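Packing and Handling of Small Assemblies
Week 6 handout: Divider trays, cable bundles, and the claims made for them
Notes by Suryani Kusuma

Read this before the lab session. The Cendau chapter covers the same ground and is more cheerful about it than I am.

Where we left off

Last week we looked at single-item cartons. This week it's the open tray with a grid of partitions, the kind used to move power supplies and similar parts from one bench to the next. The textbook calls this "the natural solution." I'd like you to be suspicious of that word. A grid is natural for eggs. An egg has no cables.

A computer power supply is a metal box with a bunch of wires coming out of one side. The metal box behaves. It's rigid, it has known dimensions, and you can draw it on a spec sheet. The wires are another matter, and most of the spec sheets I get sent leave them out completely or show them as a neat little rectangle drawn in dotted lines. I have yet to meet a cable that fit inside its dotted lines.

What the partition does

Corrugated partitions keep housings from knocking against each other. I accept that much. They also give every unit an address, so that a missing one leaves a gap you can see from across the bench. That second job is worth more than the first, in my opinion, and gets one sentence in Cendau.

What a partition doesn't do is separate anything above its own top edge. If the bundle stands taller than the wall, then for the purposes of tangling you have one big compartment. Vendors will tell you that a tied bundle "self-contains." Ask them what happens to the connectors.
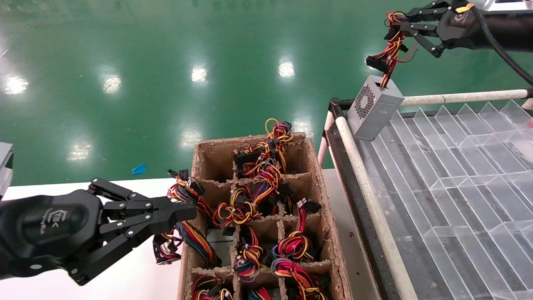 Connectors are the part that catches. A zip tie around the middle of a bundle holds the wires together at that one spot and leaves both ends to do as they like. The black plastic ends stick out, they hook under the neighboring bundle, and when you lift one unit you get a piece of the next one along with it. Tightening the tie doesn't help, and over-tightening puts a bend in the wire that someone on the test bench will complain to you about later.

The Bernon figures

You'll see the Bernon comparison quoted everywhere, so let's deal with it. They packed 860 units in divided pulp trays and reported that 94 percent came out "without snagging." Before you copy that into an assignment, look at how snagging was counted. A unit was marked as snagged only if the packer had to put it back down. A tug, a shake, or a second hand brought in to free a connector did not count. I would call all three of those a snag - so would anyone who has done it for a full shift.

I'm not saying the number is wrong. I'm saying I don't know what it measures, and neither do the people who quote it.

Pulp or plastic

Molded pulp is cheap, it stacks, and it's easy to get rid of. It also sheds fiber. The surface is rough, and whether that matters depends on what you're packing and how fussy the next station is. For a part with a fan opening in the face I would at least ask the question.

Clear plastic trays with fixed slots look very good in a catalog. You can see through the walls, and an angled slot presents the part at a slant, supposedly easier to grab. Liew claims that angled slots cut handling time. His trial ran for one afternoon with 18 trays and people who knew they were being timed. Draw your own conclusions, and write them down, as they're part of the assignment.

Order of packing

The usual advice is housing first, cables on top. Cuvley argues for laying the cables in first and setting the housing over them. I've tried both. Cables underneath gives you a tidy-looking tray and a housing that rocks. Cables on top gives you an untidy tray that is quicker to unload, provided you lift by the housing. Lifting by the wires is faster still and everybody does it. Whether it does any harm over a short distance is something I have never seen properly tested.

For the lab

Work in pairs, with 2 trays per pair. Pack one each way. Unload both. Record every tug, shake, and extra hand, and keep those apart from full put-downs so we can compare with Bernon.

Bring your own side cutters if you have them. The lab pairs are blunt.

Write-up is one page, due at the start of the February review session.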